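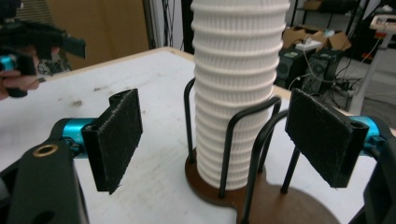
Camera tool at the stack in the wire holder, pads open. Second hand-held gripper at upper left.

Okum bench notebook
Last updated: 12 Jan 2020
4 min read

Stack task again, hand-held tools, no arm powered up. Writing this down while I'm still annoyed, and I'll clean it up if the annoyance turns out to be unfair.

Task as written on the sheet: take the pleated white cups out of the wire holder, one at a time, and set them down on the open table. Two grippers, one person on each. The sheet says "natural pace." I don't know what that means for a person squeezing cups through a tool, and I doubt the two of us meant the same thing by it.

We got 16 runs today. I'd keep 11. The other five aren't failures in the sense that the cups ended up in the wrong place. They're runs where I could feel myself cheating: nudging the stack with one pad to see if it was loose, backing off, then doing a nice clean approach as if I'd known all along. If we train on that, the policy gets the nudge without the reason for it. I know the answer from the Pastor side is that more data washes this out. We have 607 runs in the Pastor folder and I haven't seen anything wash out yet. The replay on the arm still pokes at things for no purpose.

Pads. The felt facing was supposed to give us grip on thin stuff without crushing it. Maybe it does. It also sheds. Fibers are standing up all over both pads and they've picked up white lint. I can't say whether that changes the friction enough to matter, and neither can anyone else here, as we've never measured it. Before the next session I want a pull test with a fresh pad and a used one, same cup, same squeeze. If there's no difference I'll stop complaining about the lint.

Holder. I'm less sure about this one than I was last week. Three bent wire loops on a brown wood base, and one of them crosses right in front of the lower part of the stack. From the tool's point of view that leaves the upper part as the only easy place to grab, so every person grabs there, so every demo looks alike. Somebody will plot that and call it consistency. I'd call it a holder with one good way in. Try turning the base between runs, and write down the angle. I don't want "turned it a bit" in the notes again.

Nesting is the real problem, I think. The cups sit tight inside each other with only a small flared rim showing on each. By hand you split them with a fingernail and a little roll of the thumb. With two flat pads there's no roll. What I ended up doing was squeeze, twist, lift, hope. Four times I came away with more than one cup and had to set the extras back. Those went into the log as "recovered." I'd like that word taken out until we agree on what counts.

Remote control version: Zosunmont want us to repeat the whole thing driving the arms from the leader handles, on the theory that the demos will match the robot's own limits better. Fair point. But I tried it in the fall with a different object and I was so slow and so careful that the motions looked like nobody I've ever met. Slow demos gave us a slow robot that missed anyway. So I'd want both kinds of data on the same task, same holder, same cups, and a straight comparison before anyone writes another slide. Nobody has budgeted the hours for that as far as I can tell.

Second operator. With two tools over one small target we spend a lot of effort staying out of each other's way, and none of that is in the instructions. We talk. "Mine." "Go." "Wait, wait." The robot gets none of the talking. Either we do it silent or we accept that half of the timing comes from a channel we don't record.

Erau's checker passed all 16, including the ones I'd throw out. It looks at tracking and dropped frames, so I suppose it did its job. I still don't like a green tick next to a run where I was fooling around with the stack.

To do
- pull test, fresh felt and used felt
- mark angles on the table for the base
- pull the five bad runs into their own folder, don't delete
- ask if we can split one kind of cup only, no mixing batches
- decide on "recovered"
- leader handles: same task, first half of February, if the arms are free

Open question I keep coming back to: would one tool and a free hand do better here? Haven't tried it. Goes on the list for next time, after the felt.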